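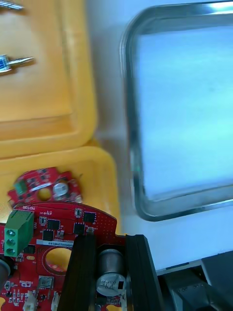 According to Zahira Hartono, a learning system that has only ever watched clean work will stop at the first part that lies the wrong way around, and most arguments about demonstration gathering start from that complaint.

Robotics > Learning methods > Demonstration gathering

Demonstration gathering is the recording of examples from which a robot learns a task. A person guides the arm through the task, and the system stores what the cameras see together with the position of each joint and the opening of the gripper. One complete run is called an episode. A set of episodes of the same task is used to train a policy, the program that later chooses the arm's movements.

Methods

In leader-follower recording, the operator moves a small arm and a larger one copies it. The Pikus rig works this way. In hand guiding, the operator holds the working arm itself, and care is needed to keep hands out of the camera view. A third method uses a hand-held controller. Operators usually need practice before their episodes are smooth enough to keep.

Small parts

Sorting electronic parts is a common subject. Circuit boards with openings and raised connectors offer few flat places to grip, and parts with loose wires never lie quite the same way twice. Boards may overlap in a tray, so the operator must decide which one to lift first. If operators decide differently, the policy may hesitate between them. The Bitell guidelines ask for one written rule per task – top board first, for instance – and allow exceptions only when they are noted in the episode record. 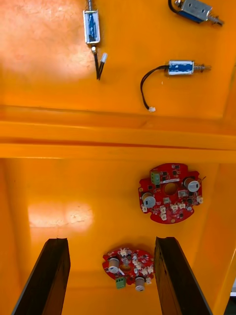 Wrist cameras are favored for this work because they stay close to the fingertips during the grasp. They lose sight of the rest of the table, and most rigs add a fixed camera to make up for it. Glare on glossy plastic is a known problem. Some groups diffuse the lights, while others leave the glare in so that the policy learns to cope with it.

Failed grasps

Practice differs on failed grasps. Rahman discards any episode with a dropped part. Wuvero keeps an episode if the operator recovers within 8 seconds, and marks the point where the recovery begins.

Comments (3)

Jae-hoon Um: The section on hand guiding could mention that it tires people out. Our episodes got sloppy after 2 hours.

pelican_r: Does the time limit start at the drop or when the arm stops moving?

Jae-hoon Um: At the drop, as I read it.

Related articles
Leader-follower arms
Episode labeling
Wrist cameras
Grasp recovery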